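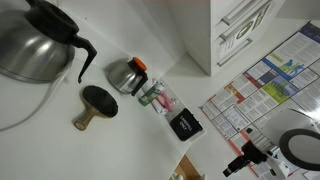 홈 > 하의 > 울 팬츠

Landgate 울 플란넬 팬츠

Jitaru 원단 / 원턱 / 세미 와이드 테이퍼드
색상: 차콜, 다크 네이비, 올리브 브라운
사이즈: XS, S, M, L, XL
배송비: 2000원 (제주 및 도서산간은 추가 요금이 붙습니다)
최종 수정: 2021년 9월 16일

상품 설명

Landgate는 Beren에서 가을부터 초봄까지 입는 용도로 만드는 울 플란넬 팬츠입니다. 허리 앞쪽에 턱을 하나씩 잡았고, 허벅지는 여유가 있으며 무릎 아래부터 밑단으로 가면서 조금씩 좁아집니다. 밑단 폭은 M 사이즈 기준 17cm입니다. 구두와 스니커즈 어느 쪽에 신어도 밑단이 신발 등에 가볍게 닿는 정도입니다.

지난 시즌 제품과 비교하면 밑위가 조금 길어졌고 엉덩이 둘레에 여유를 더 주었습니다. 앉았을 때 허리 뒤쪽이 내려간다는 의견이 많아서 뒤판 경사를 다시 잡았습니다. 패턴은 이전과 마찬가지로 Riaan Mofokeng이 맡았습니다. 허리 사이즈 표기는 바뀌지 않았으므로 기존에 M을 입으신 분은 이번에도 M을 고르시면 됩니다. 다만 지난 시즌 제품을 일부러 작게 입으신 분은 길이도 함께 확인해 주세요. 총장이 약간 늘었습니다.

원단

Jitaru의 방모 플란넬을 사용했습니다. 울 혼용률은 100퍼센트이고 무게는 제곱미터당 300g입니다. 한겨울용 멜턴보다는 얇고 사계절용 트로피컬 울보다는 확실히 두껍습니다. 표면에 짧은 기모가 있어 색이 조금 뿌옇게 보이고, 차콜은 밝은 회색 실과 검은색 실이 섞여 있어서 가까이에서 보면 균일한 단색이 아닙니다. 다크 네이비는 실내 조명에서 검정에 가깝게 보일 수 있습니다. 올리브 브라운은 이번 시즌에 새로 넣은 색이며, 모니터에 따라 녹색이 더 강하게 나오기도 합니다.

안감은 앞판 무릎까지만 들어가 있습니다. 소재는 큐프라입니다. 허벅지 앞쪽은 피부에 직접 닿지 않지만 종아리와 뒤판에는 안감이 없어서 울에 예민하신 분은 약간의 까슬거림을 느낄 수 있습니다. 이런 경우 얇은 레깅스나 긴 양말을 함께 입으시는 것을 권합니다.

원단은 롤마다 색 차이가 조금 있습니다. 같은 색상을 두 벌 주문하시면 가능한 한 같은 롤에서 재단한 제품으로 보내 드리지만, 시기를 나누어 주문하시는 경우에는 맞춰 드릴 수 없습니다.

세부 사양

허리: 벨트 고리가 있는 일반 허리. 안쪽에 미끄럼을 줄이는 면 테이프를 둘렀습니다.
여밈: 지퍼와 훅, 안쪽 단추
앞주머니: 사선 주머니, 안감은 면 트윌
뒷주머니: 양쪽 입술주머니. 왼쪽만 단추가 있습니다.
단추: 너트 단추. 여분 단추 한 개가 옆선 안쪽에 달려 있습니다.
밑단: 접어 박은 상태로 출고. 시접을 넉넉히 두어 늘릴 수 있습니다.
벨트: 포함되지 않습니다.

뒷주머니는 착용 전까지 시침실로 막혀 있습니다. 쪽가위로 실 끝을 끊고 천천히 당기면 빠집니다. 앞주머니는 막혀 있지 않습니다.

핏과 사이즈 선택

평소 청바지를 딱 맞게 입으시는 분은 같은 사이즈에서 허벅지가 꽤 넓게 느껴질 수 있습니다. 원래 그렇게 입도록 만든 바지이므로 허리가 맞는다면 사이즈를 내리지 않는 편이 좋습니다. 한 사이즈를 내리면 턱이 벌어지고 앞주머니가 들뜹니다.

허리는 배꼽보다 조금 아래에 걸리는 것을 기준으로 했습니다. 골반에 걸쳐 입으시면 밑위가 남아 앞쪽에 주름이 생깁니다. 허리 둘레가 두 사이즈 사이에 있다면 큰 쪽을 고르시고 수선으로 줄이는 방법을 권합니다. 뒤 중심선에 시접이 있어 일반 수선집에서도 어렵지 않게 줄일 수 있습니다. 늘리는 수선도 가능하지만 폭이 크지 않습니다.

같은 울 팬츠인 Stallberg와 비교해서 문의하시는 분이 많습니다. Stallberg는 턱이 없고 통이 전체적으로 일자로 떨어집니다. 원단도 더 얇고 표면이 매끈한 소모사 원단이라 정장 재킷과 맞춰 입기에는 Stallberg 쪽이 쉽습니다. Landgate는 니트나 짧은 점퍼, 두께가 있는 코트에 어울립니다. 두 제품의 허리 사이즈 기준은 같습니다.

길이 수선

주문하실 때 원하는 안쪽 다리 길이를 적어 주시면 밑단을 맞춰서 보내 드립니다. 수선비는 없습니다. 접단(카브라)도 선택하실 수 있고, 이 경우 발송이 조금 늦어집니다. 길이를 적지 않으시면 기본 길이 그대로 출고합니다.

안쪽 다리 길이는 가랑이 봉제선이 만나는 지점부터 밑단 끝까지입니다. 몸을 재는 것보다 지금 잘 맞는 바지를 바닥에 펴 놓고 재시는 쪽이 정확합니다. 청바지를 기준으로 재셨다면 그 길이를 그대로 쓰지 마시고 조금 길게 잡아 주세요. 플란넬은 청바지 원단처럼 발목에 쌓이지 않고 아래로 떨어지기 때문에 같은 길이라도 짧아 보입니다.

길이를 수선한 제품은 교환과 반품이 되지 않습니다. 처음 구매하시는 분은 먼저 기본 길이로 받아 보시고, 허리와 엉덩이를 확인한 뒤 수선을 맡기시는 것이 안전합니다. 택을 떼지 않고 돌려보내 주시면 수선만 해서 다시 보내 드립니다. 왕복 배송비는 고객 부담입니다.

세탁과 보관

드라이클리닝을 해 주세요. 물세탁은 수축이 생기고 표면의 기모가 뭉칩니다. 자주 맡기실 필요는 없고, 한 시즌에 한두 번이면 충분합니다. 입은 날에는 주머니를 비우고 밑단을 위로 해서 거꾸로 걸어 두시면 무릎이 나온 부분이 하룻밤 사이에 어느 정도 돌아옵니다. 연달아 입지 말고 하루 이상 쉬게 해 주세요.

먼지는 결이 부드러운 솔로 위에서 아래로 쓸어 냅니다. 보풀은 허벅지 안쪽과 주머니 입구에 먼저 생깁니다. 손으로 뜯으면 섬유가 딸려 나오니 보풀 제거기나 작은 가위를 쓰시고, 제거기를 쓸 때는 바지 안에 평평한 것을 받치고 약하게 움직여 주세요.

다림질은 중간 온도에서 면 천을 덮고 합니다. 앞 주름은 눌러서 출고하지만 고정 가공을 하지 않았기 때문에 입다 보면 흐려집니다. 주름 없이 입고 싶으시면 스팀을 쐬어 펴 주시면 됩니다.

보관 전에는 반드시 세탁하시고, 비닐 커버를 벗긴 뒤 통풍이 되는 곳에 걸어 주세요. 방충제는 옷에 직접 닿지 않게 두셔야 합니다.

재고와 재입고

이번 생산분은 세 가지 색상을 합쳐 거의 300벌입니다. 차콜 S와 M은 예약 주문으로 많이 나가서 남은 수량이 적습니다. 품절된 사이즈는 재입고 알림을 신청하실 수 있으며, 다음 생산분은 2월에 들어올 예정입니다. 올리브 브라운은 추가 생산 여부가 정해지지 않았습니다.

배송

결제가 확인되면 영업일 기준 다음 날 발송합니다. 길이 수선을 신청하신 주문은 며칠 더 걸립니다. 다른 상품과 함께 주문하시면 모두 준비된 뒤 한 상자로 보내며, 나누어 받기를 원하시면 주문 메모에 적어 주세요. 나누어 보내는 경우 배송비가 한 번 더 청구됩니다. 바지는 반으로 접어 종이 봉투에 넣어 보냅니다. 접힌 자국은 걸어 두고 스팀을 쐬면 없어집니다.

교환과 반품

상품을 받으신 날부터 12일 안에 신청해 주세요. 착용 흔적이 있거나 택이 떨어진 제품, 뒷주머니 시침실을 제거한 제품은 받지 않습니다. 실내에서 입어 보시는 것은 괜찮습니다. 향수나 섬유 탈취제 냄새가 밴 제품도 재판매가 어려워 반송될 수 있습니다.

원단 표면에 드물게 다른 색 실이 섞여 있거나 작은 매듭이 보일 수 있습니다. 방모 원단에서 생기는 특성이며 불량으로 처리되지 않습니다. 봉제가 터졌거나 지퍼가 걸리는 경우에는 해당 부분이 보이는 사진을 문의 게시판에 올려 주시면 확인 후 왕복 배송비 없이 교환해 드립니다.

자주 들어오는 문의

여성도 입을 수 있나요
XS와 S를 구매하시는 여성 고객이 있습니다. 남성 기준 패턴이라 허리에 맞추면 엉덩이가 끼는 경우가 있으니 엉덩이 둘레를 먼저 봐 주세요.

한겨울에도 입을 수 있나요
바람이 강한 날에는 내의가 필요합니다. 안감이 무릎까지만 있어서 종아리 쪽이 먼저 춥습니다.

같은 원단의 재킷이 있나요
현재는 없습니다.

매장에서 입어 볼 수 있나요
Beren 매장에 색상별로 견본이 걸려 있습니다. 매장에 없는 사이즈는 방문 전에 문의 게시판에 남겨 주시면 창고에서 옮겨 놓겠습니다.

함께 본 상품

Stallberg 울 스트레이트 팬츠
Beren 브라이들 레더 벨트
Beren 울 혼방 긴 양말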